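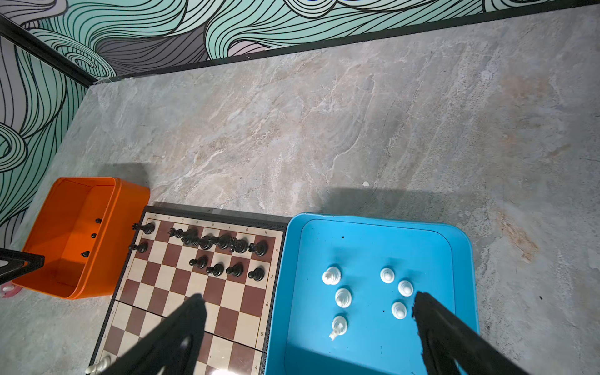
Pukik分拣工位，棋盘上的棋子按颜色归盒：黑棋入橙色盒，白棋入浅蓝色盒。

Honari棋具租赁与翻新车间自动化项目
第二阶段进展报告
提交对象：Mets小企业技术改造基金
报告人：Gunārs Laur，车间负责人
报告期：四月至七月

一、本期概况

本阶段的任务是让Pukik工位从试验台转入日常生产，并记录它给分拣组的工作带来的变化。工位在五月中旬开始处理真实的归还棋具，六月起列入每天的排班。原计划中的清点和按颜色归盒两个环节已经启用，按棋子种类细分和破损识别两个环节没有启用，原因见第四节。

项目支出在批准的预算之内。有一笔从设备维护调到培训的款项，上次通信中已获基金方同意，明细列在附表里。

二、背景和原来的做法

车间承接学校、棋社和比赛主办方的棋具租赁。归还的棋具到达后要拆箱、分色、清点、检查、清洁、补子，再重新装箱。租赁旺季时，库里流转的棋具有1000套。

项目开始前，分色和清点全部靠手工。员工把一套棋倒在台面上，分出黑白，再按种类排好，对照装箱单核对。动作本身很简单，但每人每天要重复很多遍，手腕和颈部不适是分拣组提得最多的问题。另一个问题是混套：几所学校的棋具同时到达，外观相近的棋子容易被放错，往往要到客户开箱时才发现。

申请书中提出的做法是，由机械臂承担分色和第一遍清点，员工负责检查、清洁、补子和最后装箱。这个分工到目前为止没有改变。

三、工位目前的工作方式

工位使用Hendance提供的机械臂和两指夹爪，夹爪旁装有一台小型相机。台面沿用车间原来的灰色大理石纹台板，没有另做夹具。对折式木棋盘展开后放在中间，橙色盒在左，浅蓝色盒在右。

员工把棋子放到棋盘上，确认两个盒子已清空，然后启动程序。夹爪逐个取子，依颜色放入对应的盒里。放完后，屏幕显示黑白两方各有多少，员工对照装箱单确认。数目对不上时，工位停止，等人处理，不会自动进入下一套。

起初我们打算让员工把棋子随意倒在棋盘上，由系统自行辨认。试了几天后发现，倒下的棋子互相压住时，夹爪常常碰倒旁边的子，个别棋子还会滚出台面。现在的要求是棋子直立，不必摆到标准位置。拥挤一些可以接受，但要给夹爪留出下指的空间。国王和王后较高，挨在一起时仍然最容易出错，所以操作单上写明这两种棋子要分开放。

棋盘本身也起了作用。Hendance的工程师用棋盘的64个格子作为位置参照，每次换棋盘后，系统先识别格线，再计算取子位置。盘面磨损严重、格线看不清的棋盘不适合放在这个工位上，我们留了几块状况较好的专门使用，背面贴了标签。

棋盘中间的折缝曾造成一些麻烦。合页松的棋盘放不平，折缝两侧有高低差，立在附近的棋子会歪。现在开工前由员工用手压一遍折缝，压不平的换掉。

四、未按计划完成的部分

按种类细分原定六月启用。各批棋具来自不同厂家，主教和兵的外形差别有时很小，翻新时换过底座的棋子又和原来的高度不同。识别程序在一种款式上表现稳定，换一种款式后就需要重新标定。分拣组认为，与其每天为此停下来，不如由人在装箱前按种类排好，花的时间很少。我们同意这个意见，把这一环节推迟到下一阶段再评估。

破损识别也没有启用。常见的破损有底部绒垫脱落、骑士的耳朵缺口和皇冠顶端磕伤。绒垫在底部，相机从上方看不到。即使增加一台从下方拍摄的相机，仍要有人拿起棋子判断能不能修。负责翻修的同事明确表示希望保留这道手工检查，我们没有理由反对。

盒子的问题已经解决，但占用了不少时间。最初使用的两个盒子都是灰色，系统分得清，人分不清，交接班时有两次把盒子拿反。换成橙色和浅蓝色以后没有再发生。盒子的边缘较高，夹爪放子时必须先抬高再下降，速度比预想的慢。Hendance建议换浅盘，分拣组不赞成，理由是搬动时棋子会掉。目前仍用盒子。

五、对员工的影响

分拣组共7人，报告期内没有人因项目离职或减少工时。这一点写在申请书的承诺里，下一阶段继续有效。

变化主要在每天的时间分配上。过去上午几乎都用来分色和清点，下午才开始检查和补子，遇到到货多的日子，补子要拖到第二天。现在工位从早上七点半开始运行，第一批分好后检查就能接上。补子和翻修的时间多了，积压的待修棋子在六月底清完，库房靠窗的那排架子已经腾出来放比赛用钟。

工作轮换改为半天一次。每半天由一人看管Pukik工位，其他人做检查、清洁和装箱。看管工位并不轻松，大部分时间在等，但不能走开。有两位同事不喜欢这个岗位，觉得比手工分拣更累，因为注意力要一直放在机器上，自己却没有多少事可做。我们试过让看管的人同时贴标签，效果一般：标签贴得专心时，停机提示响了也会晚一些才去处理。后来把提示灯移到标签台正对面，情况有改善，不过意见仍然存在，会在八月的组内会议上继续讨论。

也有同事主动要求多排这个岗位，其中一位过去因为手腕问题只能做装箱，现在可以参加全部轮换。她提出把启动按钮从台面右侧移到前侧，这样不必越过浅蓝色盒伸手，改动已完成。

工资方面，看管工位列为与检查岗位相同的等级。员工代表曾提出应当增加津贴，理由是需要掌握新的操作。管理层的答复是在年度薪资评定时一并考虑，目前没有结论。

六、培训

本期共完成64小时培训，由Hendance的工程师和车间自己的两名组长分担。内容包括启动和停止、清空确认、夹爪指尖的清洁和更换、棋盘识别失败时的处理，以及计数不符时的核对步骤。

第一轮培训的材料是从英文手册直接译过来的，用词和车间里的说法不一样，几位同事听完仍然不清楚“复位”和“重新开始”有什么区别。第二轮由组长改写成一页操作单，贴在工位旁边。操作单上用的都是大家平时的叫法，比如浅蓝色盒写作“白盒”，橙色盒写作“黑盒”。新来的人需要先解释一下盒名指的是里面棋子的颜色，老员工没有意见，暂时保留。

指尖更换原先只有工程师会做。现在每个班次至少有一人能够独立完成，不必等Hendance派人。

七、安全

报告期内没有发生人员受伤。机械臂的运行速度按人员在旁作业的标准设定，手进入取子区域前必须按暂停。六月有一次，员工在运行中伸手去扶一枚倒下的棋子，夹爪触碰到手背后停下，没有造成伤害。事后在台面前沿加了一条感应带，越过时自动暂停。加装后误停增多，袖口宽的工作服会触发，已改发收口袖套。

台面清洁也列入了安全检查。棋子清洁剂滴到台面上会留下颜色，还可能让盒子打滑，清洁工作现在统一在另一张桌子上做。

八、运行情况的记录方式

基金方上次询问我们如何统计效果。目前每套棋具记录开始时间、结束时间、停机原因和人工核对结果，由系统导出，组长每周核对一次。手工分拣时期没有同样细的记录，只有每天完成的套数，因此前后比较只能在套数这个层面上做。详细表格见附件。

需要说明的是，四月和五月是淡季，到货少，当时的数字偏好看。我们建议基金方以九月开学后的记录作为评估依据。

客户投诉中与混套有关的部分，报告期内有所减少。其中有多少来自工位，有多少来自同期改用的分校标签，目前分不开。

九、下一阶段安排

八月：组内会议讨论看管岗位的安排；更换台面照明，减少盒子旁边的阴影对识别的影响；整理备用指尖库存。

九月：旺季运行，暂停所有程序改动，只处理故障。Hendance安排一名工程师在开学头两周驻场。

十月：依据旺季记录决定是否重新启动按种类细分，并向基金方提交评估。如果决定不启动，这部分款项建议转用于改善检查台的座椅和照明，分拣组已有书面要求，届时一并附上。

十、需要基金方确认的事项

按种类细分推迟到下一阶段，请确认不影响本期拨款。

驻场工程师的费用原列在第三阶段，因时间提前，请同意从本期余额中支付。

原申请书要求在车间举办一次开放参观，对象是同行企业。旺季场地紧张，我们希望改到十一月，人数和形式另行商定。

附件：支出明细表；每周运行记录；培训签到表；工位操作单；员工代表意见及管理层答复。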